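Chapter 4
Machines That Run on Nothing: How to Read a Claim

Every few years someone announces a device that gives out more energy than it takes in. The names change and so do the parts. It may be a wheel with sliding weights, a ring of magnets, a tank of water and floats, or a sealed box with two wires coming out. The claim underneath stays the same, and so do the reasons to doubt it. This chapter is about how to look at such a claim without wasting a year on it, and without laughing at it before you have read it.

You should come to it knowing what work and energy mean (Chapter 2) and how friction turns motion into heat (Chapter 3). No math beyond multiplication is needed until Section 4.5.

4.1 The Flernach wheel

We begin with a case that will follow us through the chapter. The Flernach wheel was a wooden drum with nine hinged arms, each carrying a lead weight. On the side going down, the arms swung outward. On the side going up, they folded in. The builder argued that a weight farther from the axle pulls harder, so the falling side must always win and the wheel must always turn.

Half of that argument is right. A weight farther out does pull harder. What the builder left out is that when the arms fold in on the rising side, more of them are on that side at any moment. More weights pulling a little less hard balance fewer weights pulling harder. Add up every arm and the total comes to zero. The wheel, given a push, slows down and stops, a bit sooner than a plain wheel would, given all those rattling hinges.

And yet people who visited the workshop in Jarham swore they had seen it turn for a whole evening. What are we to do with them? The usual answer is that they were fools or that the builder was a crook. Neither is needed. A heavy drum on good bearings can coast for a surprisingly long time, and a visitor who stays for one evening and goes out twice for supper and air has not watched a wheel all evening. He has watched it in pieces and filled in the rest.

4.2 Three questions before any others

Forough Najafi, who taught the course this book grew out of, made her students write the same questions at the top of every report they read. Where does the energy come in? Where does it go out? Who measured both, and with what?

The third one does most of the damage. In the Maldonado trial, a magnet motor was said to put out 1,000 watts on an input of "almost nothing." The output had been read off a cheap meter that was never meant for the jagged kind of current the motor made. The input had not been measured at all. Ximena Cáceres repeated the test with proper meters on both sides one Tuesday in February and found the motor to be a rather poor heater. Her report is two pages long and worth reading in full (see the notes at the end of the chapter).

Notice that she did not have to explain the magnets. A claim about energy can be checked from the outside, by someone with no idea what is in the box.

4.3 What a sealed box is worth 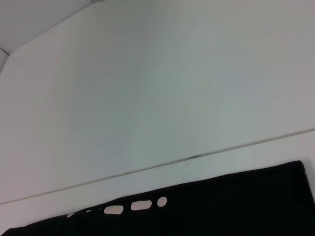 Inventors who will not open the case usually say they are protecting a secret, and sometimes they are. Patents cost money and ideas do get stolen. But a reader should be clear about how little a closed case offers as evidence. A smooth white panel with nothing printed on it is as good a cover for a battery as for a wonder. The builder of the Monel generator kept his locked for two years, and in that time his backers learned its weight, its color and the sound it made, none of which bore on whether it worked.

If the box must stay shut, the test has to be long. A hidden battery holds only so much energy for its size, and once the output has passed what the best battery of that weight could hold, the question gets interesting. We work out how long that takes in Section 4.5, and the answer for most devices is a good deal longer than the demonstration anyone was offered.

4.4 Coasting, leaking and borrowing

Most machines of this kind that really do move fall under one of the headings above. Coasting is the simplest and we take it first. Before reading on, spin a bicycle wheel by hand, time it until it stops, and write down your guess for a wheel with double the weight at the rim.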